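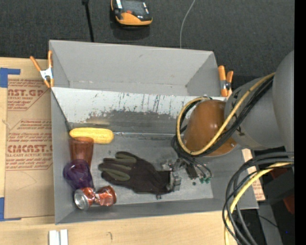

"The hand learns before the head": a morning with Vanderleia Fagundes

Vanderleia Fagundes teaches robots for Tresurik, a small company in Skenonstead, and she asked me to come at half past eight, when the room is still quiet. Her present task is simple to say: take a thing from one side of a divided bin and put it in the other side. She has to show it to the arm 400 times before the end of September.

"Corn is easy," she told me. "A cup is not so easy, because you can hold it by the rim or by the body, and you must decide. The glove is the worst. It has no shape of its own. You put the fingers down on the cuff and you hope the rest will follow."

She moves the arm by remote control, from a chair placed 3 metres away. In the beginning she did it in the other manner, with her own hands on the arm, pushing it through the movement. I asked which one she prefers.

"By hand you feel the weight, and for a new person this is a great help. But your own arms are in front of the camera all the time, and after one hour your shoulders hurt. With the remote I see only what the robot will see. If I cannot find the edge of the cup from there, then the robot also cannot find it."

Before Tresurik she worked for 5 years in a sewing workshop in Evora, and she believes that it helped her. Cloth, she says, makes a person patient. When she opens the gripper too early, she does not repair the mistake quickly and continue. She stops, deletes the recording and starts again.

"Some colleagues keep the bad ones. We had a long discussion about this. I think a small correction is good to show — the robot should know how to come back. But a nervous movement, this I don't want to teach."

The recordings go into a program which the team calls Kanagaratnam, after the street of their first office. On the morning of my visit the counter showed 97. She was not worried about the number. She was more interested in the soda can, already crushed in the middle, and in which direction the gripper should come to it.

"From above, I think," she said, and took the controls again. "But let me try it once from the side."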